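Search this site
Search
Skip to content

Fedodano Community Seed Library
Progress report to the Esquivel Fund, second grant period
7 August 2019

This has been a wonderful few months for the seed library, and we're glad to be writing with so much to tell. The grant started in March, when our whole collection fit in two filing drawers and a shoebox. We now have a proper cabinet, a labeling system people can follow without help, and more beans than we know what to do with.

Lending

We have given out 300 packets since the grant began. Tomatoes and pole beans went first, as they did last year, but the surprise was okra — we ran out twice and had to beg more from the growers at Felleo Farm, who were very generous about it. Herbs are slower. Basil moves well, dill moves a little, and the lovage has been sitting in its envelope since spring. We still think someone will fall for it.

Returns are harder to judge this early. Most people won't have dry seed to bring back until fall, and squash will come later still. We have early returns of peas and lettuce from nine households, all clean and clearly marked.

Workshops

We planned six workshops and have held five. The seed-starting class filled all 25 places, and several people stayed afterward to swap stories about leggy seedlings and drafty windowsills. The one on hand pollinating squash was smaller and great fun. People went home with masking tape, a paintbrush and a good deal of confidence!

The sixth, on cleaning and drying tomato seed, moves to the end of the season so we can use ripe fruit from the shared beds.

The Dultetti Street beds

All 19 raised beds are planted. Bed four had poor drainage and we lost most of the carrots in it, so we dug it out, added coarse compost and put in bush beans, which are doing fine. The pepper beds look terrific. We are growing three kinds well apart from each other, with mesh bags over the flowers we want to save from, and the bags have held up through two bad storms.

Indoor space

The money set aside for the sorting room has gone to shelving, screens for cleaning seed, and a second dehumidifier. Humidity was our biggest worry last summer and the readings are much better now. We sweep after every cleaning session, as chaff gets everywhere, and a hard floor makes that a short job.

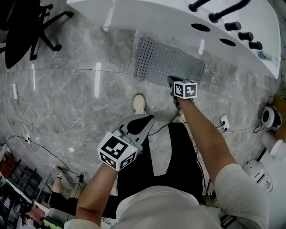
Budget

Spending is close to plan. Envelopes and printing cost a little more than we expected, and lumber cost less because the old bed frames had more life in them than we thought. We would like to move the lumber savings into germination testing supplies and will send the short change form separately.

Next steps

— Hold the tomato seed workshop
— Test germination on everything older than three years
— Print the growing guide in large type
— Open the cabinet one evening a week, starting in the fall

Thank you for backing this work. Please come by while the peppers are on.

2 comments | 14 shares

Contact | © Fedodano Community Seed Library | Back to top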